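Prulham Building, Wurna Road
Quarterly fire and exit check, second floor
Date: 6 May 2026
Inspector: Garnet Dhillon
Received by: Maribeth Manalastas

1. Exit doors open fully from inside: OK. East door drags a little on the sill. Plane the bottom edge.
2. Exit signs lit: OK except stairwell B, one tube out.
3. Emergency lights, 90-minute test: PASS. Unit 57 dimmed near the end. Replace battery before October.
4. Extinguishers: tag 1491 in date, gauge in green. Tag 2326 in date, pin seal missing. Reseal.
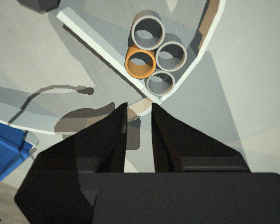 Does a missing seal mean the extinguisher has to come off the wall?
It can stay up if the gauge reads full and the weight matches the label. Fit a new seal the same day and initial the tag.

5. Smoke detectors: tested with canned smoke, all sounded. Cover on the hallway unit is loose.
6. Pull stations: clear and labeled. The one by the copier had a coat hung on it. Coat moved.
7. Power strips: three found plugged into other strips, all in the front office. REPEAT ITEM, same as last October.
8. Stairwell storage: FAIL. Boxes of Dultivton paper towels on the lower landing. Must be cleared.

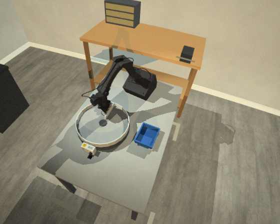 Long table and wood-plank floor.

9. Evacuation map: posted, but still shows the old Zakaria suite wall. Reprint.

Items 4, 7 and 8 to be fixed before the recheck. Send the map proof to Garnet first.

Prulham Building Office, second floor front desk | Back to top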